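Do vented brushes do anything?

My hairdresser, Clementina Pinheiro, has been telling me for years that I should switch to a vented brush. The open kind, with gaps in the head where a regular brush would have a cushion. Air gets through, she says, so it cuts your drying time, and it detangles better, and it's easier to clean. I have heard this kind of thing about a lot of products and I own a drawer full of the results.

In November I gave in and bought one. Not an expensive one. I had been looking at the Hivby, which has a page of reviews (2,482 of them when I looked, nearly all five stars, and a suspicious number using the word "obsessed"). I closed the tab and picked up an unbranded pink one at the drugstore on my way home, on the theory that a hole is a hole and I shouldn't pay extra for it.

I've used it for five weeks now. My hair is shoulder length, fairly thick, and wavy when it feels like it.

The drying claim first. I timed it, which my sister Beryl thinks is the saddest thing I've done since the toaster post. With my old paddle brush and the dryer on medium, I take 13 minutes. With the vented one I took 12 the first time, 13 the next, and then 14 on a humid morning. I stopped timing after that. If there's an effect, it's smaller than the difference between a morning when I'm paying attention and a morning when I'm listening to the radio.

Detangling is harder to judge. It does go through wet hair with less of a fight. But the bristles are thin and there aren't as many of them as on the paddle, so I suspect it's partly skating over the knots. Twice I've brushed everything out, felt pleased, and then found a proper snarl at the back of my neck an hour later.

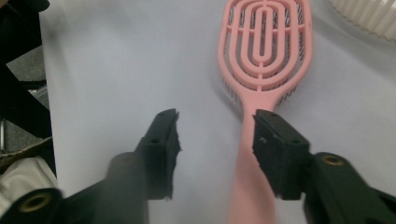 The pink one, bristles and all.

Cleaning is where I expected to be let down and wasn't. The head is just ribs, ovals inside ovals with a strip down the middle, and shed hair has nowhere much to hide. I pull it out with my fingers, then run the brush under the tap. The paddle brush has a rubber pad that fills up with water and dribbles for a day afterward, and there's gray fluff around the base of the bristles that I have never fully gotten out. So that's one point to Clementina.

What I can't tell you is whether it's "gentler," which is the other word on every package. Gentler than what? Teresa Louro, who I used to work with, swears her breakage stopped when she changed brushes. She also stopped bleaching her hair the same month – I did bring this up, and she didn't love it.

I don't think the paddle brush is going anywhere. It's still better on dry hair, and it makes the ends lie flat, which the pink one doesn't even try to do. The vented one has moved into the bathroom for after showers, and I'd replace it if I lost it, at the drugstore price. I wouldn't pay Hivby money for it.

Clementina has now started in on silk pillowcases. I have an appointment in two weeks and I'm getting my arguments ready.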